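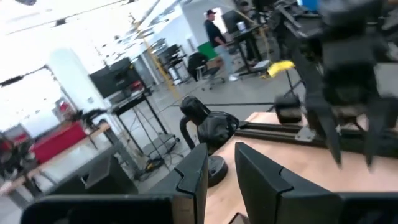
Who Is Teaching Whom?

I spent an afternoon in January with a grip controller in my hand, steering an arm toward a tabletop. By the second hour I had changed how I reach for things. The arm had changed nothing.

Bronholm says 300 demonstrations will cover a simple pick. Heikki Pesonen, who trained me, puts it closer to 921, and his were done by one careful person. Give the same job to 50 people and you get 50 habits, bad ones included.

I keep hearing that showing is easier than programming. Easier for whom? The patience has moved from the engineer to the operator, who is paid less. I'd like to see Bronholm put those hours on the invoice before I call any of it automation.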